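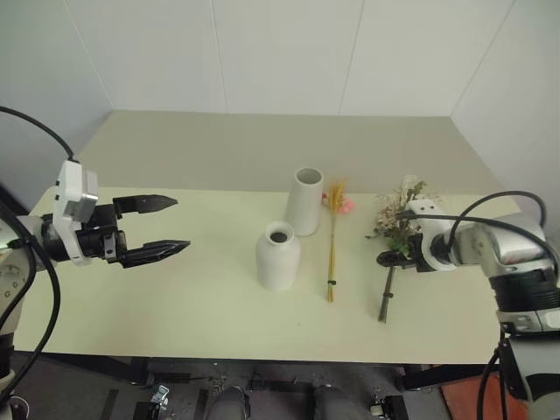
Vases and stems, before arranging

Two white vases, both empty. The tall one is the matte off-white with the round bottom, the short one is the plump bottle shape with the lip. Yellow wheaty stalks and the bigger bunch waiting on the right. All artificial, before anyone asks where we get coral blossom.

Table flowers - gallery from the arranging day

Quick page this, captions are short as I'm typing it up between other jobs. Arranging day was Sat 21 May in the back room at Wihongi. Started late, the key was with Pravesh and Pravesh was in traffic. Everything on the tables was from the store cupboard, no new buying this time apart from a roll of tape and one packet of wire.

More pictures get added below as people send them in. Notes for the ones still to come are underneath so I dont forget what was what.

Notes on the vases

Short neck, small opening. Takes a slim bundle and not much else, three stems of anything leafy and you are forcing it. Lindiwe likes it with one kind of stem only, cut to different heights. I tend to agree.

Tall one is much more forgiving because of its size. Trouble is everything flops outwards. Scrunched paper in the bottom, or a bit of dry foam if you can find it (second shelf, behind the Osto boxes). Please put the foam back after.

Keep them as a pair. Somebody put the short one out by itself at the spring lunch and it looked lost.

Notes on the yellow stalks

Leave the black tie on until the bundle is in the vase. Oratile cut it first last year and we were picking up bits until home time. Once they are standing, loosen and spread with your fingers, heads facing all ways.

They shed a little. Shake outside, not over the carpet.

Notes on the bouquet

The big bunch can go in whole or be split. Whole is quicker. Split goes further, and there are 16 tables to cover in July so we will probably be splitting. Bend the stems, don't cut them - they've got to last us. If a stem really is too long fold the end back on itself and tape it.

Dust with a soft paintbrush. Hairdryer on cool works too, Dumisani swears by it, but stand well back.

Colours

We tried to agree on this and got half way. Yellow with coral is the front runner for the July tables. White vases stay whatever happens, they go with everything and we have them already. Jozef wants more green. Jozef always wants more green. There may be some ivy in the Gedau crate if anybody has time to look.

Ribbon: no decision. Cream or none.

What it cost

Tape and wire came to £3 and I have the reciept. There is £50 put by for July, which should cover ribbon and a few more small vases if we see any going cheap. Bottle shape prefered, same white or near enough.

Putting away

Stems flat in the long box, heads all one end. Nothing on top of them, they don't spring back once squashed. Vases wrapped separately, paper not bubble wrap, and the box marked on the side as well as the lid. Last time only the lid was marked and then another box went on top of it.

Sadero boxes are the strong ones, use those for the vases. The others are fine for flowers.

Next session

Early July, date to follow once the room is confirmed. Same start time. Bring scissors with your name on, and a tea towel to work on. Tea and biscuits as usual, Lindiwe has offered a lemon cake.

If you took pictures on the day send them to me or to Oratile, with a line saying what it is and who did the arrangement. Full size please, the tiny ones go fuzzy when I put them up.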